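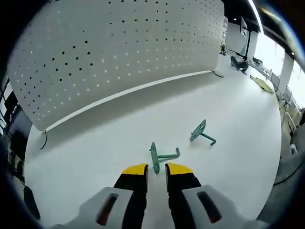

성공한 것만 모으면 모델이 실수한 다음에 어쩔 줄을 모른다고, Sânziana Văduva가 아침부터 커피도 다 안 마시고 그 말을 꺼냈다. 한 번에 깔끔하게 집은 시연만 수두룩하면 뭐 하냐, 빗나갔다가 다시 물러나서 각도를 고쳐 잡는 시연이 섞여 있어야 나중에 우리가 덜 고생한다는 얘기였다. 나도 반쯤은 같은 생각이었는데 남이 먼저 말해 주니 괜히 반가워서 한참을 맞장구쳤다.

2019년 8월 7일, 걸이 작업 수집

그 얘기 때문에 오늘 순서를 조금 바꿨다. 원래는 오전 내내 걸이 집기만 하고 오후에 타공판에 거는 쪽으로 넘어갈 생각이었는데, 집기 안에 '다시 잡기'를 따로 한 묶음 만들기로 했다. 일부러 손가락을 조금 비껴 내린 다음 멈추고, 손목을 돌려서 판 쪽을 물든 막대 쪽을 물든 편한 대로 다시 들어간다. 멈추는 시간이 너무 길면 나중에 정지 구간을 잘라 내는 스크립트가 그 부분을 통째로 먹어 버리니 (지난번에 당했다, Vakulenko 묶음에서) 숨 한 번 쉬는 정도로만.

걸이라는 물건이 생각보다 까다롭다. 납작한 판에 구부러진 막대가 붙어 있으니 바닥에 놓으면 놓을 때마다 눕는 방향이 제각각이고, 판이 누워 있으면 손가락 끝이 바닥을 스칠 만큼 내려가야 한다. 노란 패드를 바닥에 대고 미는 버릇이 다들 있는데 그건 하지 말자. 기록에는 남지도 않는 힘으로 해결하는 셈이라, 로봇한테 똑같이 하라고 하면 못 한다. 막대의 꺾이는 부분 바로 옆을 잡는 게 제일 안정적이었다. 끝을 잡으면 들자마자 빙글 돈다. 돌아간 것도 지우지 말고 '회전' 표시만 달아서 남겨 두기로 했다.

오전에 한 것 중 12개를 버렸다. 손잡이를 든 사람이 시작 신호 전에 이미 움직이고 있던 것들이다. 내 것도 꽤 들어 있어서 남 탓은 못 하겠다. 시작할 때 손을 가만히 두는 것, 이게 참 쉬운데 자꾸 잊는다. 그리고 하나 더, 두 걸이가 가까이 놓였을 때 어느 쪽을 집을지는 시작 전에 정해 두고 메모란에 적자. '가까운 것' '먼 것'이면 충분하다. 지금까지는 사람마다 마음 가는 대로 집어서, 같은 배치에 답이 둘인 시연이 섞여 있다. Yaroslav Bilyk은 답이 둘이어도 괜찮다, 어차피 분포로 배우게 하지 않느냐고 하고, 나는 아직 우리 양으로는 이르다는 쪽이다. 점심 먹으면서도 결론이 안 났고, 일단 적어 두기만 하면 나중에 나눌 수 있으니 적는 걸로 타협했다.

양 얘기가 나온 김에. 10월까지 목표는 3,000개고 오늘 저녁 기준으로 쓸 만한 것이 700개다. 숫자만 보면 느긋해 보이지만 이 중 상당수가 초반에 한 사람이 똑같은 높이에서 똑같은 속도로 한 것들이라 마음이 그렇게 편하지는 않다. 손이 다른 사람들이 더 들어와야 한다. 키가 다르면 내려다보는 각도가 달라지고, 성격이 급한 사람은 접근이 짧고, 그런 게 다 도움이 된다. Rivelier 쪽에서 와 준다는 분들께는 미리 설명을 길게 하지 말고 처음 몇 번은 그냥 해 보시게 두면 좋겠다. 너무 가르치면 다 나처럼 하게 되더라!

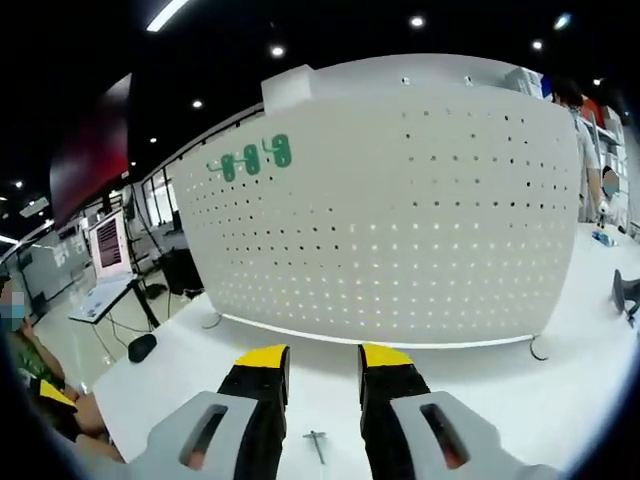
타공판 왼쪽 위에 초록색 걸이 세 개, 앞쪽 손가락 사이에는 T자 손잡이 공구.

공구 집기는 아직 정식 작업 목록에 없다. 넣자는 의견은 내가 냈다. 가늘고 번들거리는 은색 축은 색깔 있는 걸이와는 보이는 모양이 영 다르고, 걸이만 계속 보여 주면 모델이 '초록색이면 잡아라'를 배우고 끝날까 봐 걱정이 돼서다. 배경 쪽도 비슷한 생각인데, 마우스나 물병 같은 것이 탁자에 나와 있는 채로 하는 것과 싹 치우고 하는 것을 섞자. 뒤에 사람이 오가는 것도 마찬가지로 괜찮다. 실제로 쓰일 곳은 우리 탁자보다 훨씬 어수선할 텐데 여기서만 깨끗해 봐야 소용이 없다.

타공판에 거는 쪽은 세부 규칙을 아직 못 정했다. 구멍에 끝을 맞추는 순간 손가락이 구멍을 가려 버리는 경우가 많아서, 카메라로 보이는 것만으로 판단이 되는지부터 봐야 한다. 옆에서 고개를 빼꼼 내밀고 보면서 맞추면 반칙이다. 시연하는 사람이 아는 걸 모델도 볼 수 있어야 하니까. 나는 되도록 아래로 비스듬히 들어가서 구멍이 끝까지 보이게 하는 쪽이 좋았는데, 팔이 금방 아프다. 한 사람이 연달아 19번을 넘기면 눈에 띄게 거칠어지길래 거기서 교대하기로 했다. 더 할 수 있다고 하셔도 교대합시다, 제발.

라벨 이름은 Gramamdale 때 쓰던 것을 그대로 가져왔더니 '걸기'와 '걸이'가 목록에서 나란히 붙어 나와 자꾸 잘못 누른다. '걸기'를 '설치'로 바꿔 두었다. 이미 저장된 파일은 건드리지 않았으니 합칠 때 주의.

내일 할 것: 다시 잡기 묶음 이어서, 먼 쪽 걸이부터. 바닥에 놓을 때 판이 옆으로 서는 배치도 넣기. Plurnton 드라이브에 오늘 분량 올리는 건 지금 돌려 놓고 간다. 끝났는지는 아침에 먼저 오는 사람이 봐 주세요.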